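Configuring the Ordered Block Pick Task in Kosix

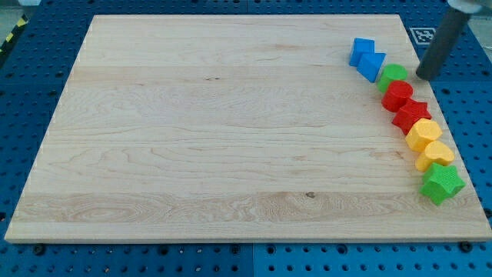

Figure 1. Colored shape blocks placed along the right side of the board, with the fiducial marker partly behind the gripper finger.

14 shares | 3 comments

This page explains how to set up the perception and planning stages for the ordered block task. It applies to all Trostent cells running Kosix release 13 or later. Users should complete arm calibration before proceeding.

1. Register the table frame

Open the Frames panel and select Detect Marker. The printed marker on the blue table defines the origin for all later poses. If the finger covers part of the pattern, as in Figure 1, detection may fail. Move the arm to its park pose and repeat the command until the panel reports a stable reading.

2. Define the work surface

Draw the board region in the Surface tab. Wood grain and knots can produce false edges, so set the texture filter to 70 and keep the color filter enabled. The perforated table must remain outside the region.

3. Segment the blocks

Run the Segment node. Color alone is not enough to identify a block: the two green pieces, a cylinder and a star, share one color label and are separated by shape. Blocks that touch, such as the blue cube and the blue prism, may be returned as a single object. In that case, enable Split by Outline and run the node again. Labels with a confidence score below 71 should be reviewed by the operator.

4. Build the pick sequence

Choose Order by Path in the planner. Kosix fits a curve through the block centers and numbers them from the far end of the board to the near end. Place targets should be assigned to the clear area on the left — the planner rejects any target that overlaps a detected block.

5. Check and save

Preview the full motion in simulation before enabling the arm. The planner service listens on port 3617. Save the task to the Chege project folder, where it will be available to other cells at the Fakcombe site.

Was this page helpful? 9 found this helpful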